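Candy Sorting Day
16/02/2025

I've been hanging on to a pile of candy since December, and it finally got its moment! Ida Hinrichs said all it needed was bins and a big table (she's right about most things), so here's how the sort went. Click through, and help yourself to the idea.
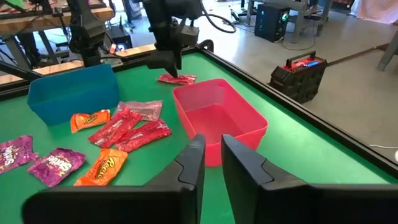

Reese's, Skittles and a blue bin waiting for its share.

My rule is one kind per bin, and no snacking until the table is clear. Kacper Mazurek thinks that second part is cruel.

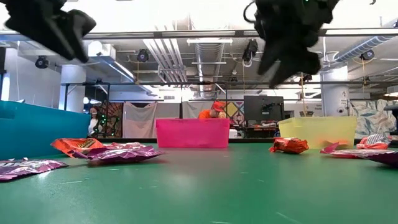
Sorting by color is my favorite way to do it, even if Kacper would go by size. It's quick, and you can do it while chatting! I do wish the bins matched the candy, though. Orange Reese's in front of a yellow bin looks fine to me, but all that purple next to magenta makes my eyes a little tired. Next year I'm bringing labels.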